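Plasitz Biltier hand-held grippers: two months in, one nasty fault

Posted 5th August

I've put off writing this because I wanted to like these more than I do. The Biltier is a pair of hand-held grippers from Plasitz, sold for recording demonstrations that you then train a robot arm on. You hold one in each hand, squeeze, pick things up, put them down, and do that all day long. Ours came in May, we bought 2 pairs, and they've been in use most working days.

First, the good bits, and there are plenty! They sit nicely in the hand, the squeeze is light enough that my thumbs don't complain by teatime, and the marker cubes on top get picked up by the tracking with hardly any fuss. Setting up took me a morning, most of it spent hunting for a spare socket. The manual is short and written by someone who has clearly done the job (bless them).

Now the fault. In our third week the right-hand gripper started telling the software it was closed when it was open. It wasn't every time, or I'd have caught it straight away. I'd pick up a pen, carry it over, let go, and the recording would say I was still holding on. The pen drops, the numbers say it's gripped, and nothing on the screen turns red. We only found out when we played a trained policy back on the arm and it carried a mug to the right spot and then just wouldn't let go of it. It hung there, then started on the next move with the mug still in its jaws and swept it straight into the side of a shelf. Mug in bits, a chip out of the shelf, and me with my hand on the stop button a good second later than I'd have liked.

So we went back through everything. Out of 1869 recordings, 19 had the stuck reading, all from the same right-hand unit. That doesn't sound like much, but they were bunched together in the one task, and that was enough to teach the arm a very bad habit.

The culprit was the cable. It leaves the body of the gripper at a sharp angle with next to no strain relief, and when you turn your wrist inwards it pulls on the plug. If the connection drops for a moment, the software simply repeats the last reading it had. That second part is what bothers me. Cables wear out, fine, I can live with that, but a dropped signal ought to stop the recording or at the very least beep at you.

Plasitz were friendly about it and sent a replacement cable after 14 days, which felt long with half the kit out of action. They say a warning is coming in an update. Meanwhile we've looped the cable loosely at the wrist and we do a quick open-and-close check before every batch, watching the live reading as we go. No stuck readings so far, touch wood.

Would I buy them again? Probably, yes, though I'd order spare cables on day one and I wouldn't let an arm loose on the data without playing some of it back first. Three and a half stars, and I'll bump it to four if the update turns up.

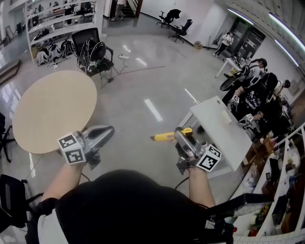
Both grippers out in front, with a yellow pen-like thing in the jaws of the right one.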